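Demonstration collection (robot learning)

Demonstration collection is the gathering of recorded examples from which a robot learns to carry out a task. In most present-day work a person steers the robot through the task by hand or by remote control, and the machine's sensors store what was seen and how the joints moved. The recordings are later used to train a control policy, a program that takes in camera views and joint readings and puts out the next movement. The practice is also called demonstration recording or, when a second set of arms is used for steering, teleoperated collection.

Background

Early industrial robots were taught by moving them to a series of fixed points, which they then repeated. This worked well when every part arrived in the same place and poorly when it did not. Learning from demonstration replaces the list of points with a body of examples in which objects stand in different positions, so that the robot can respond to what its cameras show.

Household tasks became common subjects because the objects are cheap, easy to replace and hard to handle with fixed programs. Making coffee with a capsule machine is one of them. It joins several kinds of movement in one job: picking up a small capsule, fitting it into a slot, working a lever and placing a cup.

Equipment

A typical station has one or two arms beside a table, each ending in a two-finger gripper. Cameras are usually placed in two kinds of position. A fixed camera takes in the whole work area, while a small camera on each wrist moves with the hand and shows the fingers and whatever is near them. Wrist views are valued for the last part of a reach, when the arm itself may hide the object from the fixed camera. 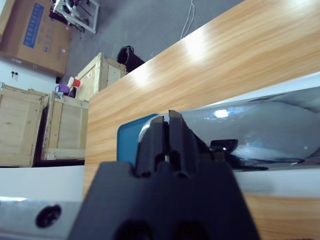 Wrist camera view of a gripper at the teal-capped end of a chrome cylinder.

Shiny and clear objects cause difficulty. Polished metal reflects the gripper and the lights, and clear plastic takes on the look of whatever is behind it. Some groups leave such objects out of their first recordings. Others include them from the start so that the trained policy does not fail on them later.

Procedure

A single recording, from the start of a task to its end, is called an episode. Before each one the operator resets the table. The reset may follow a printed layout or be left to the operator, with the instruction that no two starts in a row should match. The operator then carries out the task, marks the episode as good or bad, and resets again.

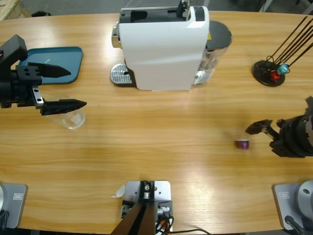

Tasks for two arms are harder to record than tasks for one. The operator must keep both grippers in mind, and a pause in one arm while the other works is stored along with everything else. A policy trained on many such pauses may learn to stop and wait. For this reason guidelines often ask operators to practice a task before any episodes are kept.

The Borik coffee set, used in teaching, contains 827 episodes recorded at one station by six operators. Of these, 185 were marked as failed and are stored in a separate folder. The Ririer format, in which the set is distributed, keeps each camera stream in its own file along with a shared clock.

Review and labeling

Recorded episodes are checked before training. Reviewers look for dropped frames, cameras that have shifted and episodes that end too soon. Many projects also add a short written label to each episode or to each step within it, such as "pick up capsule" or "close lever." The Zwane labeling guide divides coffee making into five steps and asks that the boundary between two steps be set at the moment the gripper opens or closes.

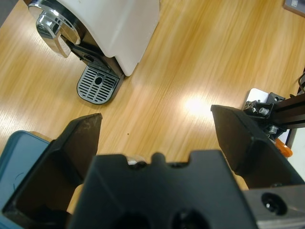 Coffee machine and drip tray beyond the spread fingers of a gripper, from a wrist camera.

Failed episodes were once thrown away as a matter of course. Later projects, among them Nasitz, keep those in which the operator makes an error and then recovers from it, and use them to train the robot to correct its own mistakes.

Limitations

Collection is slow, as each episode takes at least as long as the task itself plus the reset. Examples from one table and one set of lights may also carry over poorly to another room. Operators differ in speed and habit, and a policy trained on a mix of styles can waver between them.

See also

Imitation learning
Teleoperation
Wrist camera
Bimanual manipulation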